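Speaker Notes: Surface and Residue in Small-Scale Printmaking
Azucena Rosales, Jornadmont Print Studio
Running time: 25 minutes, with questions to follow

Opening. Thank Marlina Liew for the invitation and acknowledge the members of the August residency. State that the talk concerns collagraph plates made from card, glue and household grit, and the marks left in them after repeated inking.

Section 1: The Trarkel plates (4 minutes). These were built on mount board and sealed with two coats of shellac. Explain that the first set was sealed on the face only. Ink entered at the edges and the board swelled under the press. Pass the swollen plate to the front row and ask that it be returned before the break.

Pause for water. Next slide.

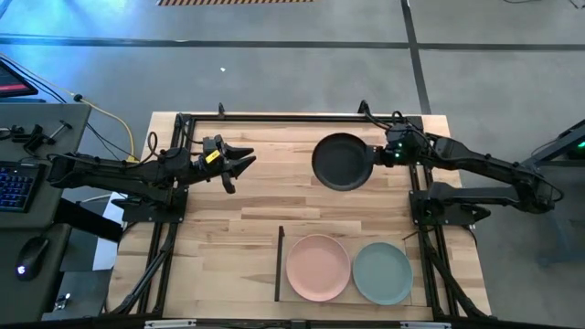

Slide 4. Worktable, light wood.

Section 2: Inking and wiping. Describe the use of scrim followed by tissue. Stress that the recesses should keep a visible film of ink. Read the passage from the Judik notebook on over-wiping, first paragraph only.

Section 3: The Ko series. An edition of 20 was planned from one plate. Fine sand began to lift early in the printing, and the later impressions are paler along the upper margin. The full edition was kept and numbered in order of printing. Invite the audience to compare the first and last sheets on the side wall.

Questions. If asked about acrylic sealants, refer to the handout, page 2. Plates may be handled with clean hands only.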